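Cómo volver a jugar al fútbol después de una lesión en los aductores (sin recaer a los diez minutos)

Os cuento cómo lo hice yo, que llevo dos roturas en el mismo sitio y de la primera salí fatal por ir con prisas. Juego de lateral en el Fluvum, un equipo de aficionados donde la media de edad ya no ayuda, y este agosto por fin he hecho una pretemporada entera. No soy fisio ni médico. Si todavía no te ha visto alguien que sepa, cierra esta página y pide cita, de verdad.

Doy por hecho que ya tienes el visto bueno para moverte y que andas sin cojear. Si al toser o al salir del coche notas el pinchazo en la ingle, espera unos días más.

Paso 1. El apretón de pelota

Túmbate boca arriba con las rodillas dobladas y los pies en el suelo. Ponte una pelota blanda entre las rodillas y aprieta despacio, aguanta unos segundos y suelta. Yo empecé apretando poquísimo, como a media fuerza, y fui subiendo cada día (el primer día me sentí ridículo, el tercero ya sudaba). Hago 2 series por la mañana, antes del café, y otras tantas por la noche viendo la tele. Si molesta un poco y se pasa al soltar, sigue. Si el dolor se queda contigo, baja la intensidad.
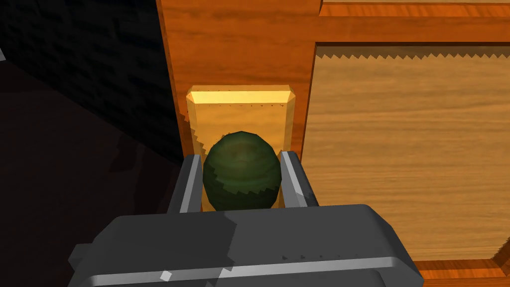 Apretar por los dos lados: una esfera verde oscuro entre los dedos de una pinza, en una simulación por ordenador.

La pelota no tiene que ser nada especial. La mía es una de gomaespuma que estaba en el trastero, medio mordida por el perro. Un cojín doblado también sirve, aunque se escurre bastante.

Paso 2. Deslizamientos laterales

En calcetines y sobre suelo liso. Una pierna se queda fija y la otra se desliza hacia fuera mientras flexionas un poco la rodilla de apoyo, y luego la recoges tirando con la parte interna del muslo. ¡Ojo con el recorrido! El primer día abre muy poco y agárrate a una silla. Yo hago 6 por pierna, descanso un minuto largo y repito.

Paso 3. Correr en línea recta

Cuando los dos anteriores ya no molesten, sal a trotar. Recto, sin balón y sin giros. Yo lo hacía en el campo del Briltgate, que tiene el césped bastante regular, siguiendo la banda de córner a córner. Trotas un largo y vuelves andando. A los pocos días metes un poco más de ritmo a mitad de banda, y frenas poco a poco, que en las frenadas secas es donde yo me rompí la segunda vez.

Paso 4. Cambios de dirección

Aquí me ayudó mucho Zoi Koutsoukos, que entrena a las chicas del Pokari. Me puso cuatro conos en cuadrado y me hizo pasar por fuera de todos con curvas amplias, y cada semana los juntaba un paso. Después vinieron los giros cerrados y los desplazamientos laterales mirando al frente, primero al trote y luego ya en serio.

Paso 5. El balón

Empieza con pases cortos con el interior, que es justo el gesto que más tira de la zona. Luego pases largos, centros y, lo último de todo, disparos. Yo me salté el orden un miércoles porque me picaron los del equipo para tirar faltas y estuve dos días andando como un vaquero.

Paso 6. El primer partido

Pacta los minutos con tu entrenador antes de empezar. Contra el Delaunay yo entré en la segunda parte, con el marcador ya resuelto, y pedí el cambio en cuanto noté el muslo cargado. Calienta más rato del que te apetezca y repite el apretón de pelota en el vestuario, aunque se rían.

Lo del apretón lo sigo haciendo ahora, dos o tres veces por semana. Si tenéis dudas con los deslizamientos, dejadlas en los comentarios y os contesto cuando pueda.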